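Dec 26, 2020 - Jornthorpe, the contract caterer and tableware hire firm, will bring robot arms into the plate room at its Havby site from March, after a long trial in which kitchen and packing staff had the final say on what the machines should and should not do.

The project is called Stillunness. It covers the handling of plates and bowls between the return counter and the packing tables, a job that until now has been done entirely by hand and that staff have long named as the hardest on wrists and shoulders. Five arms will be installed in the first stage, each with its own white-topped table and its own member of staff.

"I spent years in that room and I still know what it feels like at the end of a long wedding season," said Ekua Opoku, site manager at Havby. "You pick up a plate, look at it, turn it, put it down, and then there's another one. I'm thrilled that we can hand a good part of that over and keep the people, with all they know about the work!"

No jobs will go as a result of Stillunness. All 13 people in the plate room have been offered a place in the new set-up, and every one of them has taken it. Their hours and pay grades stay as they are, with a supplement for those who train as table leads. A table lead shows the arm how each new item should be approached and gripped, checks its work during the shift and decides when a piece goes back to a person.

Teaching the arms has been done at the tables by the people who know the crockery. Jornthorpe's hire range runs to 347 different items, from small dipping bowls to wide serving plates, and the first weeks of the trial went on shallow plates alone. A plate lying flat gives a gripper very little to get hold of, and the height of the rim makes a great deal of difference. Bowls came next, and staff were soon swapping tips on where to set each piece down and how far from the table edge.
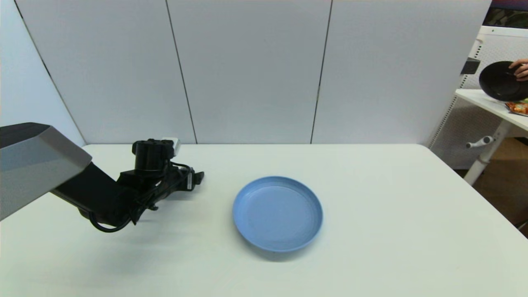 The software comes from Cao, a small engineering firm that has worked on site with the plate room team throughout. Its engineers took part in full shifts on the return counter before any equipment was ordered, and several features were changed as a direct result. The stop button was moved to where a left-handed colleague could reach it. The arms also slow down when someone is working at the next table, a request that came from the evening team.

"We arrived with a plan for stacking, and the staff told us within a morning that stacking was the part they liked," said Ea Lund, project lead at Cao. "What they wanted rid of was the single lifts, one piece after another. So we started again from there, and it made for a much better project. I've learned more about plates than I ever expected to, and I've loved it."

Over the trial the team logged 661 hours of table work. Progress was uneven. Glossy dark bowls gave trouble for a good while, and oval platters are still handled by people, as are all glasses and anything with a chip or crack. Jornthorpe has no plans to change that in the first stage. Inspection before packing also remains a human job.

The time freed up will go into work that has tended to be squeezed. Two new repair and sorting benches are being fitted next to the packing tables, and plate room staff will have more say in how customer orders are put together. Several have asked to learn event planning, and the first of them will begin shadowing the bookings team in the new year.

"People keep asking me whether the team was nervous," said Ekua Opoku. "Of course we were, me included. There were some frank talks in the canteen. But we were able to try things, say no to things and see them changed, and by the autumn people were coming in early to have a go at the controls."

Staff at other Jornthorpe sites will be able to visit Havby once the first stage has settled in. A decision on whether to extend Stillunness beyond the plate room will follow those visits, and staff will be consulted before any further equipment is ordered.

Last updated: Dec 2020

Contact the press office | Copyright Jornthorpe. All rights reserved. | Back to top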